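Home | About | Worship | Small Groups | Minutes | Contact

Flarside Community Church
Women's and Men's Ministry Team
Minutes, Friday, April 24, 2020, held by phone

Kavitha Thampi opened at 7:15 with prayer and read Psalm 90. The January minutes were approved with one fix: the retreat deposit was $1534.

1. Lent study. Cayetano Ortuño reported that the Plidcombe group finished the last chapter by phone. Two members asked for a follow-up on prayer.

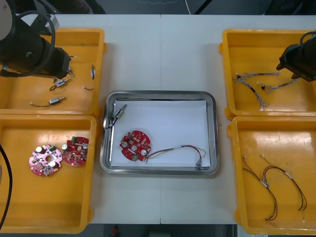
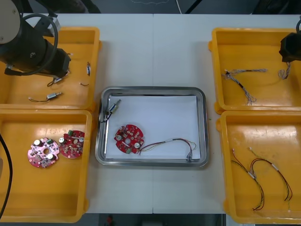 Yellow trays on a white table

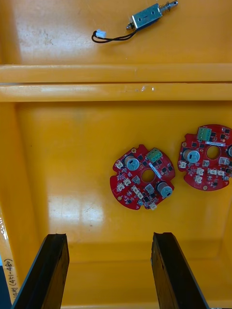 2. Summer study. The team discussed James and Ruth. James was chosen - five weeks, starting when the workbooks arrive. Kavitha will order 15 copies. Anyone who can't pay should call her.

3. Prayer chain. Calls will go out in the evening only. Requests are not to be passed outside the chain without the person's permission.

4. Retreat. The De Graaf house will hold our deposit until next year. Moved and passed to leave the $2000 retreat fund where it is.

Cayetano closed in prayer at 8:20. Next call to be set by email.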